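How to Watch the Space Station Pass Over Your House

By Varghese
Posted in July
Last updated: August

Many people think they need a telescope to see the International Space Station. You don't need one. The station is among the brightest objects in the night sky, and you can see it from the middle of a city with your eyes only. What you need is the right time, the right direction and a bit of patience.

I have been doing this from my backyard in Kondley for several years, and I will explain the way I do it.

Step 1: Find your next pass

The station goes around the Earth in about an hour and a half, but most of the passes are not visible from where you live. Either it is daytime, or the station is in the shadow of the Earth, or it is too low behind the houses. You need a list of visible passes for your own location. I use a small free program called Jadska, but any satellite tracker will do. Enter your suburb or your postcode and check that the time zone is correct. My first attempt failed because my tracker was set to universal time and I was standing outside in my pyjamas at the wrong hour.

Step 2: Read the numbers

Each pass has a start time, a direction, a maximum height in degrees and a brightness. The height is the most important one. Zero degrees is the horizon and 90 degrees is straight above your head. I ignore everything below 19 degrees, as my neighbour's gum trees are in the way. For a first try, choose a pass that goes over 40.

The brightness is called magnitude, and it works backwards: a lower number is brighter. Minus three is a very good pass. 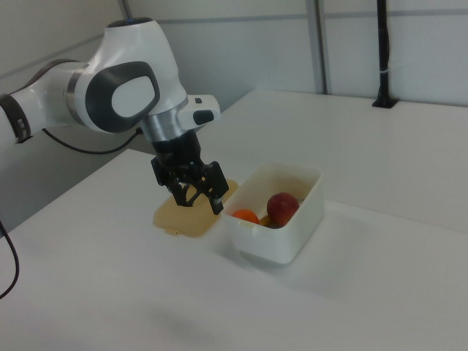 Step 3: Know your directions

Go outside the evening before and find west. If you saw where the sun went down, you already have a good idea, although in summer and winter it moves quite far to the south or the north. The station always travels from the western side of the sky towards the east, so this is usually where you begin to look. A closed fist held at the full length of your arm covers ten degrees, more or less. With two fists you can find 20 degrees above the horizon.

Step 4: Be outside early

Go out ten minutes before the start time and turn off the porch light. Your eyes need some time to get used to the dark. Look for a steady white light, with no blinking and no red or green colour. If it blinks, it is an aeroplane. The whole pass takes up to six minutes. Often the light becomes weak and disappears in the middle of the sky – it has only entered the shadow of the Earth.

Step 5: Write it down

I keep a notebook with the date, the height and the weather. Mine has 300 lines now, and half of them say "cloud".

If you want to take a photo, put the camera on a tripod, use a wide lens and leave the shutter open for 20 seconds. The station will be a long white line.

Comments

Cosine: Saw it tonight at 6:42 with my two kids, thank you. The fist trick worked well.

southernporch: Does it work with binoculars?

Varghese: Yes, but it is difficult to follow. I would try first without.

mapleridge_dad: Clouds again here. Will try in the morning.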